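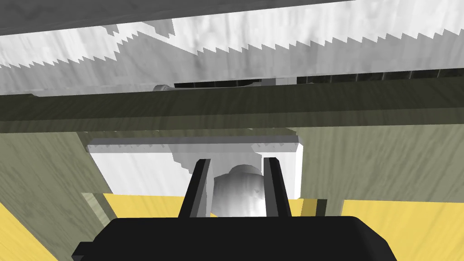
Home | Columns | Workshop | Letters | Archive

Sat 31 January
By Ilaria Mancuso

Leave the fingers alone

I've been setting up simulated robot cells for 11 years, and my grumble this week is with people who swap the gripper fingers the minute a grasp goes wrong. A drawer won't pull, a knob slips, and out comes the Jullex catalogue for something longer or grippier!

Slow down. Look through the wrist view first, with the fingers either side of the knob, and stop the run there. I mean properly stop it and have a look (tea helps). On our kitchen cell, which we call Kitano, I spent most of December convinced the two-finger gripper was wrong for a round white knob. Remo Longo made me put the old fingers back and check the collision shapes instead. The knob had been given a box! It was drawn as a lovely domed thing and the solver was trying to pinch a brick. We fixed that, set the friction back to what it had been before I fiddled, and 39 pulls out of the next batch went through without a slip.

People will tell you the rendering matters most. I don't agree. Jagged edges on the worktop and flat, painted-looking wood have never cost me a grasp, and I'd happily live with both for another year if it meant somebody went through every handle and checked its shape and its mass. It's dull work, around 12 minutes a fitting, and I still think it should be done before anyone touches the hardware model.

Remo wants the camera offset checked first, before the shapes. We're still arguing about that one.

Contact the workshop desk | © De Luca Stiner Press | Back to top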